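Plarnis Desktop Workstation – Owner's Guide
Section 5: Opening the case and adding memory

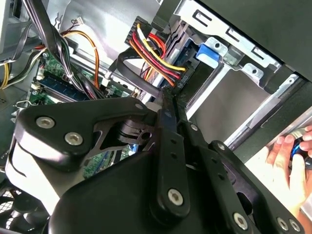
Read this section through once before you start. The work needs a cross-head screwdriver and a clear table with good light. Allow more time if the computer has been in use for a year or more, as it will probably need dusting too.

CAUTION: Shut the computer down fully and unplug it at the wall. Sleep mode leaves power on the main board.

Before you open the case

1. Save your work and shut down.
2. Switch off at the back, then pull out the mains lead.
3. Hold the power button in for 5 seconds to clear any charge left in the supply.
4. Unplug the monitor, keyboard and network cable. Take a photo of the back first if you are unsure where they go.
5. Lay the case on its side with the removable panel facing up.

Taking off the panel

6. Undo the 2 screws at the rear edge and put them in a cup or saucer.
7. Slide the panel towards the back until it stops, then lift it away.

Note: On cases made before December the panel can be stiff. Press down with a flat palm near the rear edge while you slide. Do not lever it with the screwdriver.

Fitting the memory

8. Touch bare metal on the case before you pick up the module.
9. Push back the clips at the ends of the free slot.
10. Line up the notch in the module with the key in the slot. It fits one way only.
11. Press evenly on both ends until the clips close.

CAUTION: If the module will not go in, take it out and check the notch. Forcing it can crack the board, and this is not covered by the guarantee.

Closing up

12. Check that no cable is touching a fan.
13. Refit the panel and screws, reconnect the leads and switch on.

If the screen stays blank, repeat steps 1 to 11 – a module that is not fully home is the usual cause. For a long beep at start-up, see fault code 2135 in Section 9.

Revised 31 July 2023, S. Luik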